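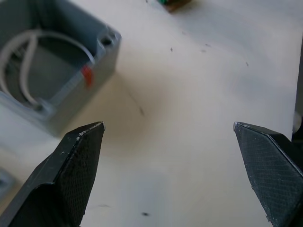
What is the best way to clean a pale work table?

Brush it dry first, then wipe it with a damp cloth and a little dish soap, and dry it with a second cloth. Do it at the end of the job, before the next one goes down on top of the dirt.

Ratree Chaiyaporn gave me that answer in her first minute and then spent most of an afternoon on the details. She has looked after the shared workroom at Ongart, on the second floor of the old Clernach building, for seven years. People bring in lamps, radios, sewing machines, chair legs, model railroads and whatever else they want to fix or finish, and they work at long tables with light tops. At the end of the day the tables have to be fit for the next person.

I went to see her because I had ruined a table of my own at home with scouring powder. I wanted to know what I should have done.

"Scouring powder takes off the shine," she said. "After that the surface holds dirt. You clean it and it looks good for a day and then it's gray again. I did the same thing to a table here in my first year. We put that one by the door and people leave their coats on it."

The tables at Ongart were all dark when she started. She had them changed, one at a time, as money allowed. I asked if a dark top wouldn't be easier to live with.

"It's easier to look at. It isn't easier to work on. If you drop a little black screw on a dark table you'll be feeling around for it with your fingers. On a light table you see it. You also see every crumb, and people complain about that, but the crumbs were there before. They just couldn't see them."

What she calls crumbs covers a lot. There are pieces of insulation from stripped wire, bits of rubber from old feet and seals, filings, pencil lead, dried glue, and real crumbs from sandwiches. Eating at the tables is allowed. She tried a rule against it and gave up on the rule after one August when it rained so hard that everyone had lunch inside.

Her tools for the job hang on a nail at the end of each table: a soft hand brush and a small dustpan. The brush used to be a stiff one. She changed it after Rostam Ghaffari, who restores clock cases on the corner table, showed her fine scratches in the top that all ran the same way.

"He put a flashlight down flat on the table and told me to look along it," she said. "You could see where everybody had been sweeping toward the window. The brush was part of it, but the main thing was the metal. If there's a metal filing under the brush, you're pushing a little knife across the table."

So now people who have been cutting or filing metal go over the table with a magnet wrapped in a plastic bag before they brush. You turn the bag inside out over the trash and the filings go with it. Brass and aluminum don't come up that way. For those she uses masking tape, pressed down and lifted.

I asked her about marks that don't brush off.

She divides them by how they feel. If she can feel the mark with a fingernail, something is sitting on the surface, and it needs to be lifted. If she can't feel it, the mark is a stain or a line, and it needs to be wiped.

For things that sit on the surface she uses a plastic scraper. "An old store card is fine. Hold it low, almost flat, and push slowly. If you hold it up steep it skips, and then you have a scratch next to the blob." Glue that won't move gets a warm, wet cloth laid over it for the length of a cup of coffee, and then the scraper again. She doesn't use a metal blade on a table, and she keeps the metal ones in her own drawer.

For dark streaks, which mostly come from rubber feet being dragged, she uses a white eraser. It is an ordinary school one. It leaves its own crumbs, so she brushes again after. If the eraser doesn't do it, she puts rubbing alcohol on a cloth and tries it first on the underside of the table, near the leg. She has had one table where the alcohol dulled the finish, and it was the most expensive one.

Pencil lines come off with the same eraser. Long thin lines are another matter. They may be pencil, or a hair, or a scratch, and she likes to know which before she starts rubbing. "Wet your finger and run it across. A hair comes along with your finger. Pencil smears a bit. If nothing happens it's a scratch and you can go home."

I asked what she does about scratches.

"Nothing. It's a work table."

We moved on to the boxes, which she had not expected me to ask about. The workroom keeps its small things in open plastic boxes, and these sit at the back of the tables or on the shelf behind. Most of them have no lids. There were lids once, and she says they spent their time on the floor or under something. People would put a lid down on the table, put parts on the lid, then pick up the lid.

"An open box gets used," she said. "You can throw something in it with one hand. If there's a lid, they put the thing next to the box."

The drawback is dust, and the dust has to be dealt with. Once a month she tips each box out on a towel, wipes the inside and puts back what belongs there. The corners are the slow part. Dirt packs into them, and into any screw holes, and a cloth won't reach. She uses a dry paintbrush for those, with the bristles cut short. She never rinses a box that has metal screws in it, after a whole set of them rusted on the drying rack.

Cables have caused her more trouble than anything else in the room. When she took over, they were all in one crate under the sink, and anyone who wanted one had to take out the whole knot. Kirsty Bolger, who taught the evening sewing class then, once brought a sewing machine to the crate and plugged it in there, with the cable still tangled up with the others, to save herself the work.

Now there is one cable to a box where that can be managed, and never more than two. The cable goes in as a loose loop that follows the walls. It isn't tied.

I said I had always wound mine around my hand and tucked the end through the middle.

"Everybody does. It makes a hard bend right where the wire goes into the plug, and that's the place it breaks. Let it be as wide as the box will let it be. If it wants to lie in a big loop, it's happy. If it pushes up out of the box, the box is too small."

She does use ties on extension cords, the cloth kind that open and close. She doesn't like rubber bands for anything. They go sticky in summer and leave marks on white cable that won't come off with soap. For a white cable that has just gone gray from handling, she wipes it down with the damp table cloth, unplugged, pulling the cable through a fold in the cloth from one end to the other. She dries it the same way and leaves it out until morning before anyone plugs it in.

The room is shared with a regular crowd from Lonbridge, two stops down the line, and they don't all do things her way. Chaiwat Mahawong came in while we were talking, to pick up a radio, and I asked him if he brushed first or wiped first.

"I wipe," he said. "It's quicker."

"It makes mud," said Ratree.

"It makes a little mud," he said.

She showed me what she meant on the table where we were sitting. She shook out some dust from the pan, wiped half of it with a damp cloth, and brushed the other half before wiping. The first half had gray curves in it when it dried. It took two more passes to get rid of them, with the cloth rinsed in between. Chaiwat watched this, took his radio and left.

The whole job, she says, should take a person under ten minutes: brush, scrape if needed, wipe, dry, box back where it was. The last item is the one people skip. When a box goes back in a different place, someone else's box goes on the floor, and by evening the back of the table is a pile. She has tried labels and she has tried tape on the tabletop to show where each box goes. The tape collected dirt along its edges and left a line of glue when she pulled it up, which took her 30 minutes with a cloth and cooking oil. She put the labels on the wall after that, and they have stayed.

I asked whether she cleans her own table at home this often.

"I have a tablecloth," she said.

Before I left I described my scoured table to her, and she asked whether the dull part was in the middle or at one end. It's at one end. She told me to stop using powder on it, wash it with soap, and keep the toaster there.

The Ongart workroom is at 13 Clernach, second floor. Kulap Noiphan takes the bookings at the front desk and can also tell you which tables have a lamp.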